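Reading time: 3 min

Locker Room Reorganisation — Project Report
Group 4: Skye Pringle, Huw Wogan, Magnus Ogilvie
Handed in 11/20/19

1. Why the lockers

Everyone uses them, everyone complains. Keys go missing, old bottles get left for weeks, two people think they have the same door. We wanted a simple system that a new starter could follow on day one. Mr Collet signed off the plan in April but we only got going this term. Budget was £110, most went on labels and spare keys.

2. The room

White metal cabinets against the wall, next to the big window. Roller blind on the window, we asked for it to be kept part way down in the afternoons, bottles and sun don't mix. Trees outside so it's not a bad room to work in. Doors have small locks and some have a vent grille as well. Ceiling is the white ribbed sort.

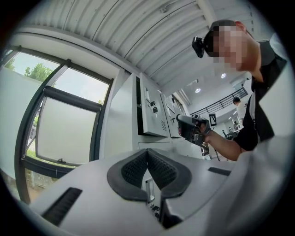 3. What we did

Emptied one column at a time. Wiped shelves with Tidex, left doors open to air. Put things back by owner, anything with no owner went in a box by Zbigniew Kozłowski's desk for a week. Huw did the list of keys, Skye did labels, Magnus did most of the wiping (thanks Magnus).

Rules for inside a locker:
- tall bottles on the top shelf
- small stuff underneath
- lids on tight
- no food, not even in a tub

The red-lettered sign taped on the cabinet stays. It says nothing at all may be put on top of the lockers as it blocks the view for the surveillance. We had wanted to use the top for a tray of lost property — not allowed, so that idea was dropped. The upper left locker has the shelf split we liked best, dark bottle and a tall pinkish container above, little white bottle with the red cap below. Key was left in the lock while we worked.

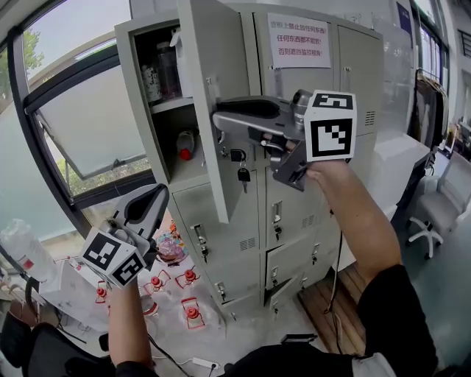

What happens if someone loses a key?
They tell whoever holds the key list that week, sign for the spare, and pay for a new copy. The spare goes back in the tin the same day.

4. Lighting

Not really in the plan but it came up. Fluorescent tubes on the ceiling, and a small round fan up there near the middle. Huw thought the backs of the lower shelves were too dark to read a label, so labels now go on the front lip of the shelf insted. Vindau quoted for strip lights inside the doors, far too dear for us.

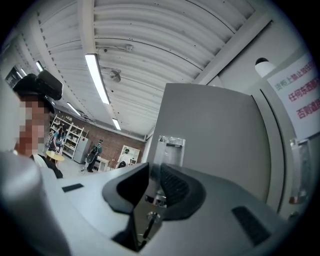
5. What went wrong

Labels from Geddes peeled off after a few days, the metal needs degreasing first. Lost a whole afternoon to that. Also we didnt ask people before emptying the first column and got told off, fair enough.

6. Next time

Start with the key list. Put a notice up 12 days before. Get better labels. Magnus wants to do the coat hooks next, the rest of us are less sure.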